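How a Bicycle Pump Squeezes Air

Air is made of very small particles called molecules. They move fast in every direction and bump into anything in their way. Each bump is a tiny push. All the pushes on a surface, added together, are called pressure.

A tire holds its shape because the air inside pushes outward on the rubber harder than the outside air pushes inward. To get a firm tire, you need to put more air into the same space. A pump does this job.

The parts of a pump

The long tube is the barrel. Inside the barrel is a disk called the piston, which fits tightly against the walls. A rod joins the piston to the handle. At the bottom is a hose, and between the barrel and the tire there is a valve. A valve is a gate that lets air pass one way only.

What happens in one stroke

Pull the handle up. The piston rises and the space below it gets bigger. Outside air slips past the edge of the piston and fills the space. The valve stays shut, so the air in the tire stays where it is.

Push the handle down. Now the seal around the piston presses against the barrel and the air below has no way back. It is squeezed into a smaller and smaller space. When its pressure is higher than the pressure in the tire, the valve opens and air flows in.

The first strokes are easy. Later strokes are harder - the air must be squeezed more before the valve will open.

A pump with numbers

Suppose a pump barrel holds 244 milliliters of air. After 60 full strokes, the pump has taken in 14,640 milliliters, or nearly 15 liters. A bicycle tire has much less room inside than that. The air fits because its molecules are packed closer together.

Why the pump gets warm

Squeezing air heats it. When the piston moves down, it pushes on the molecules and makes them move faster. Faster molecules mean warmer air. Some of that heat passes into the metal at the bottom of the barrel. Rubbing between the piston and the barrel adds a little more. 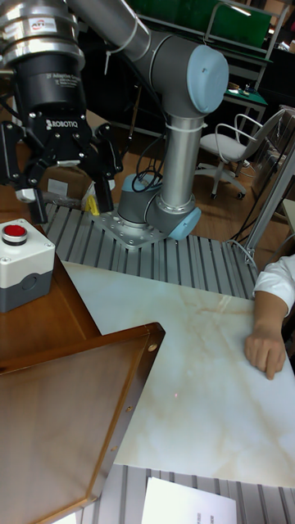 Why does a tire feel softer on a cold morning?

Cold air molecules move more slowly, so they push on the inside of the tire with less force. The amount of air has not changed, but the pressure has dropped.

Words to know

Barrel: the tube of a pump.
Molecule: a very small particle of a substance.
Piston: a disk that slides inside a tube.
Pressure: the push on each part of a surface.
Valve: a gate that controls the flow of air or liquid.

Text by Rodrigo Pinheiro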